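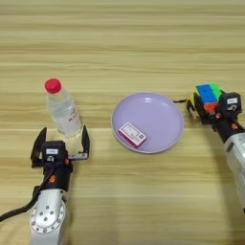
Kalport is a training recipe for two-armed robots that swap objects on and off a plate. You give it recorded demonstrations, it trains a policy, and the policy decides which arm moves next. We ran version 4 on our bench in Skustville for most of May.

Setup took one afternoon. The instructions are clear, except for the section on head camera calibration, which skips a step. We trained on 1544 demonstrations and then on 2705. The larger set helped with small boxes and made little difference with the puzzle cube, which the policy already handled well.

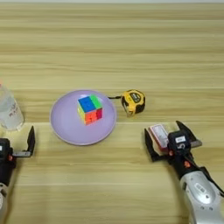
By Ivana Aravena
Tested with Eamon Heffernan
2026-06-22

The main claim of the method is that it copes with clutter beside the plate. In our runs it mostly did. A water bottle or a tape measure next to the target did not confuse it. Thin boxes were harder. Over 20 trials with a flat box, the gripper closed too early in 4 of them, and the policy did not try again.

Egan, the older method we used before, does retry, but it is slower and needs more tuning for each new object.

I would use Kalport for tabletop work with a fixed camera. If you handle a lot of flat packaging, wait for the next version or write your own retry step. Ours took two days to get working.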